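**Drello pantry pilot, April update**

Hi all, good month! The arm now does the Danlow bottle round, 40 a day, and our pantry crew has stopped lugging water between rooms (their backs are thrilled).
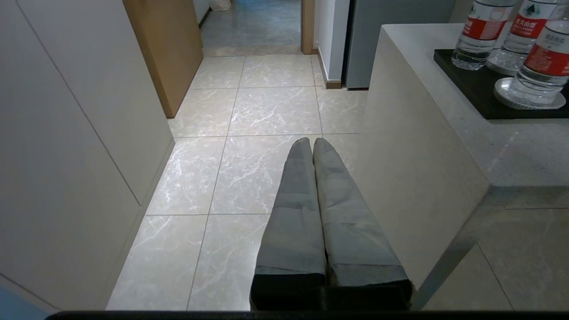
*Gripper near the counter, bottles on the black tray*

Restocking still takes a person, 7 minutes a go, and we've moved 2 hours a day over to guest meals.

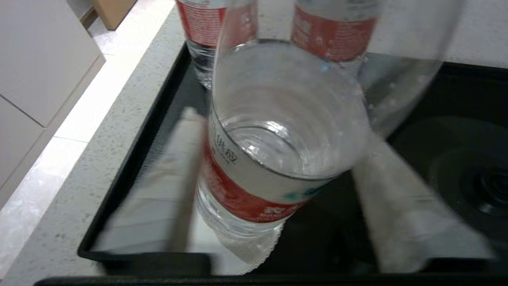 Ogunleye says the crew likes the lighter shifts but wants a say in the new rota before we go to 50.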